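TITUVGATE RESIDENTS' ASSOCIATION OPENS ITS PARISH ARCHIVE TO ONLINE READERS

2021-02-27

By Precious Shabalala

The Tituvgate Cultural Association has formally opened its digital archive, placing 810 items from its collection on a public website for the first time. The launch was held in the main hall on Makar Road, with members attending in person and by video link, and was followed by the presentation of the association's new reading programme for schools.

The archive contains minutes, festival programmes, letters, recipes, sheet music and recordings of spoken history. Until now these could be consulted only by appointment, in a small room behind the library, and only when a member of the records group was free to open it. Requests from former residents living abroad were answered by post, and replies could take several months.

In its opening statement, the association said that the website was intended to serve families who had moved away from the district as much as those who remained. "Many of our members' grandchildren have never attended a festival in this hall," the statement read. "They should be able to read the programme, hear the songs and find the names of those who took part."

The site was built by Pillay, a design firm that has previously worked with libraries and small museums. It may be searched by year, by family name or by type of document. Readers can also follow a set of themed pages, the first of which covers the founding of the association's choir and the long discussion over which language its songs should be printed in. The minutes show that the matter was raised at five meetings and settled by printing both.

Work on the collection began in June, when the records group drew up a list of everything held in the library room. Items were then cleaned, numbered and scanned in order of age. Documents that could not be laid flat were recorded page by page at a slower pace, and a small number were judged too fragile to be handled and have been left out of the present release.
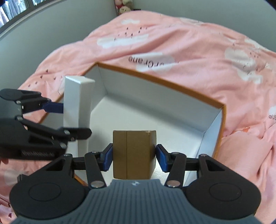 Of the items now online, 558 are written documents. The remainder are photographs, recordings and printed music. Each entry carries a short note giving its date, where this is known, and the name of the person or family who gave it. Where the date is uncertain the entry says so, and readers who can supply better information are invited to write to the association using the form at the foot of the page.

The question of permission received careful attention. Letters of a private nature have been published only with the written consent of the families concerned, and 38 items have been held back while relatives are traced. The association has undertaken to remove any item on request while an objection is considered. Its policy on the matter may be read in full on the website.

Funds for the project came from members' subscriptions and from a grant by the Sondska Trust, which supports the care of local records. The grant covers the cost of hosting and maintenance for 2 years, after which the association will meet the expense from its general budget. Members approved this arrangement at the last annual meeting.

The schools programme will begin in the coming term. Teachers will be able to borrow printed copies of selected documents, together with a guide for pupils on reading old handwriting. The first set deals with the district's market and includes stallholders' accounts, a petition concerning the water supply and a series of letters about the opening hours. A second set, on weddings and family celebrations, is in preparation.

Several of those present at the launch spoke of material still kept in private homes. The association welcomes further gifts and loans, and will scan documents and return the originals to owners who wish to keep them. Donors are asked to include whatever they know of an item's history, however slight, and to leave old labels and envelopes in place.

Readers without a computer at home may use the terminal in the association's library during its normal opening hours. Help with searching is available on request, and printed copies of any page can be supplied at cost. The library room will continue to receive visitors by appointment for those who wish to consult the originals.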